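我家有张白色的大桌子，本来说好是吃饭兼喝茶用的，结果这几年慢慢变成了全家的杂物台。胶带在上面，螺丝在上面，拆到一半的小玩意儿也在上面，偶尔还有一只碗。上个星期六下午我下了决心，把"桌面怎么活得像样一点"这件事好好折腾了一遍，顺手把心得记下来，给同样在一张桌子上又做手工又吃水果的朋友参考！

## 先别急着擦，先把东西分堆

我以前的毛病是一上来就拿抹布，东边推一推，西边擦一擦，擦完东西又滚回原位，等于白干。现在我的顺序是这样的：

1. 大件先定位置。带轮子的东西尤其要先安顿好，轮子朝哪边、放在哪个角，定了就别再挪。
2. 小黑件、小塑料件最后收。这些东西颜色深，白桌面上其实很好找，怕的是一抹布下去全扫到地上。
3. 线单独理。红的白的黑的先不要管是哪根，顺着一个方向捋开再说。

有一点我吃过亏：别在桌上堆着线的时候端热汤过来。我朋友 Liis Mets 来做客那次，袖子一带，半碗面就没了，桌布也跟着遭殃。从那以后吃的东西一律用浅口的圆碗装，放在离线远一点的地方，碗矮，不容易碰翻。

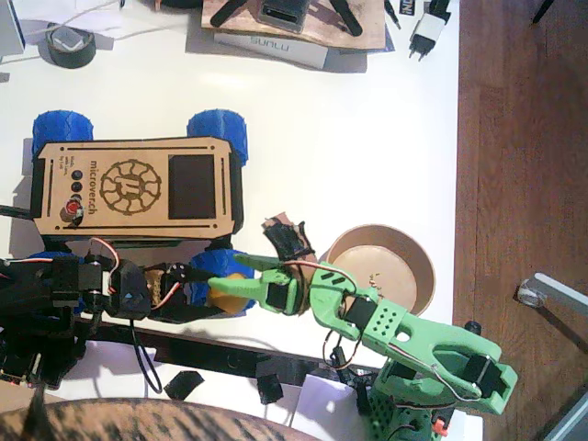
说到浅口圆碗，我真的要多夸几句。深碗好看，可是放在工作台上，手伸进去拿东西老是看不见底。浅的就不一样，一眼看到里面有什么，碎屑也藏不住，拿起来往垃圾桶上一扣，再用干刷子扫两下就好。如果是木头的碗，我的习惯是：

- 不泡水。湿布拧干了擦一遍，立刻再用干布擦一遍。
- 不晒太阳，靠墙立着晾，两面都能透气。
- 隔一阵子抹一点点食用油，薄薄一层，放过夜再擦掉。
- 装过零件的碗就不要再装吃的了，我家分成两只，碗底用铅笔写上"吃"和"修"。

铅笔字这招是 Vija Kuusk 教我的，我原来贴标签纸，一擦就卷边，胶印子还特别难弄。

## 浅色木板上的黑手印

激光切割的木板，边上常常会带一点焦黑，刻了字的地方也容易藏灰。千万别用湿纸巾去擦刻字，越擦越糊！我用的是旧牙刷，干的，顺着笔画轻轻刷，刷完用胶带粘一下表面的浮灰。胶带粘的时候要轻，粘上就提起来，别往下压。带按钮和屏幕的板子，按钮缝里用棉签，屏幕用擦眼镜的布，什么清洁剂都别喷。

带花纹的轮子也是一个道理。纹路里嵌的灰，湿擦会变成泥，干刷反而利索。刷的时候底下垫张旧报纸，刷完一兜就扔。

## 白桌面自己怎么保养

白桌面最大的优点是藏不住脏，最大的缺点也是这个，哈哈。我平常就是温水加一滴洗洁精，拧得很干的布，从里往外擦。碰到下面几样另外处理：

- **胶带印**：用吹风机低档吹热一点，再拿旧会员卡慢慢刮。我那张是 Grestberg 的，早就过期了，正好派用场。
- **圆珠笔印**：棉签蘸一点酒精，先在桌角不起眼的地方试一下再说。
- **黑色橡胶蹭的道子**：普通白橡皮擦就行，擦完把屑扫干净。

## 常用的东西放桌子远端

这条我改了好几回才满意。原来我把胶带、盒子、小架子都摆在手边，觉得方便，后来发现胳膊根本没地方搁。现在一律靠远的那一边放，一字排开，中间整块留出来干活。

- 胶带平放，别立着，立着会滚。胶带头折一个小三角，下次不用抠半天。
- 包装盒留一两个就够了，压在板子底下当垫高用，挺稳的。
- 木板可以架着放，下面的空当还能塞东西。

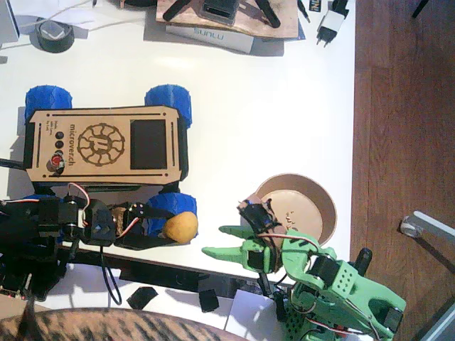
## 收尾的小习惯

每天晚上收工前我给自己留 5 分钟，到点就停，没收完的也不管了。碎屑扫一遍，碗收走，线捋顺，胶带放回远端。Ona Priedītis 笑我说这么点时间能收什么，她自己的台子要收一整个下午呢（她东西也确实比我多得多）。可是天天收一点，到了周末真的轻松很多。

还有一个盒子是专门放"不知道是什么"的小件的。捡到了先丢进去，攒到月底再看，认得出来的归位，认不出来的继续养着。我那盒里有个小弹簧已经待了快一年，上个月修窗帘扣居然用上了！

下次想试试在桌边装一条窄窄的挡条，免得小东西滚下去，正在犹豫是粘的还是夹的。有装过的朋友告诉我一声，最好是拆下来不留印子的那种。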